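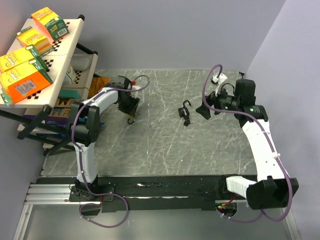 What is marble, anyway?

Marble is a rock. But it didn't start out as marble! Long ago it was limestone, and a lot of limestone is made of shells. Tiny sea animals died, shells sank, piled up, got squashed. Mud on top. More mud. Millions of years of this.

Then the hot part. Deep underground the limestone gets baked and squeezed, really hard. It doesn't melt. The little grains inside grow into new crystals that lock together like puzzle peices. Now it's marble. A rock that changes like this is called metamorphic — say it met-a-MOR-fic.

Why the stripes and swirls? Pure marble is white. Bits of clay, sand or iron got mixed in and made the colors. Gray often comes from carbon, pink and red from iron. The wiggly lines are called veins. Some are cracks that filled up with minerals later on.

People like the look so much they copy it, on paper, floors, tables, even cake frosting.
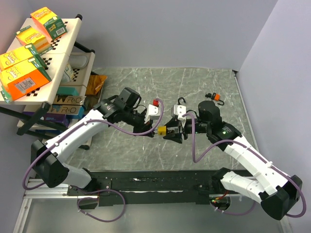
Marble pattern in gray, on a tabletop.

Try it Saturday! You need a tray, shaving cream, food coloring, paper and a grown up.
Spread the cream flat. Add drops of color. Drag a toothpick through — slowly. Press the paper on, lift, scrape off the cream. Veins! Leave it to dry for 20 minutes.

Next time: why some rocks float.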